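Getting Clean Holes from a Small Drill Press

Isamu Takeda
Revised May 2024

These notes apply to benchtop drill presses with a belt and stepped pulleys. My own is a Henero, bought used for $119 with a bent depth stop and a chuck key from some other machine. Floor models behave the same way but are stiffer and forgive more.

Check the table first

Most complaints about crooked holes come from the table. Chuck a length of straight steel rod, lower it, and set a small square against it from the front and then from the side. Side-to-side error is corrected with the large bolt under the table. Front-to-back error usually can't be adjusted, and has to be shimmed with strips of paper or thin brass between the table and an auxiliary wooden top.

The angle scale cast into the bracket is a rough guide only. Mine reads nearly 3 degrees when the table is square. I have painted over it.

Recheck after every tilt, and after moving the machine. Wood tops move with the seasons, and mine needs a fresh look every July when the garage gets humid.

Belt and speed

Unplug the machine before opening the cover. Loosen the motor lock, move the belt, and tension it until the middle of the span gives by the thickness of a finger under light pressure. A belt that is too tight wears the bearings and makes a steady whine. A loose one slips when the bit breaks through.

For general work in steel with a quarter-inch bit I leave the belt on the slowest step, 700 rpm on this machine. That is fine for most hardwood too, and small bits will simply cut more slowly than they could. Forstner bits over one inch ought to run slower still. If your machine won't go that low, take shallow cuts and lift often to let the bit cool. Burn marks on the wall of the hole mean the bit is dull or the feed is too timid for the speed.

Do not change the belt position for one hole. Sort the work by bit size and do the small holes together.

Holding the work

A part that catches will spin with the bit, clockwise as seen from above. Place the left end of a long board against the left side of the column and the column will stop it. Short parts go in a vise or get clamped. I use a Bakitz drill press vise with a V-groove cut in the fixed jaw, good for rod and pipe. Bolt the vise down for anything over three-eighths of an inch in metal.

Thin sheet is the worst case. Clamp it between two pieces of scrap and drill through all three layers — the bit has no edge to grab on the way out.
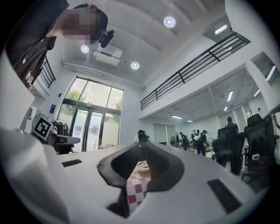 Layout and centering take longer than the drilling. Scribe crossed lines, punch lightly, inspect, then punch again with more force. With the power off, bring the bit down by hand until the point sits in the punch mark, and let the vise shift itself before tightening the bolts. You end up leaning over the table for this step, much like the person in the photo, so dress for it: a short-sleeved T-shirt like that one leaves no cuff to drop toward the chuck. Tie back hair, remove rings and watches, and take off gloves before the switch goes on. Step back upright to drill. If you can't see the bit from a standing position, move the lamp or raise the table.

Feeding and clearing chips

Feed pressure should be even. In steel, a sharp bit makes two curls of similar length. One curl only means the lips are ground unevenly, and the hole will come out oversize. Powder means the bit is rubbing.

Back the bit out completely once the depth passes three times its diameter, and then at every further diameter. Brush the chips away with the machine stopped. A cheap paintbrush with the bristles cut to an inch long works better than the brushes sold for the purpose.

Use cutting oil on steel, a few drops at a time. Aluminum does well with kerosene or a light oil. Brass and cast iron are drilled dry. Ease off as the point nears the far side, where the bit tends to pull itself through.

Backing boards

Always put scrap under wood. Use a fresh spot for each hole, or the old hole below will let the fibers break out. I fitted my wooden top with a square insert that lifts out and can be turned four ways, then flipped. Cut a stack of these at once. The last stack was 26 inserts from offcuts of shelf board, and has lasted since the winter before last.

Size the insert to drop in with no side play. A finger hole at one corner helps get it out. Blow out the recess before replacing it, as a single chip underneath will tip the work.

Care of chuck and quill

If the chuck drops off its taper, degrease both surfaces with mineral spirits, dry them, retract the jaws fully, and seat the chuck with one blow from a wooden mallet. Do not use glue.

Wipe the quill with light machine oil monthly. Wax the column and the table with plain paste wax, without silicone, which interferes with wood finishes. The return spring is under tension inside its housing. Grip the housing firmly before backing off the nuts, and turn it one notch at a time.

Keep the chuck key on a hook on the head of the press, and return it there before reaching for the switch.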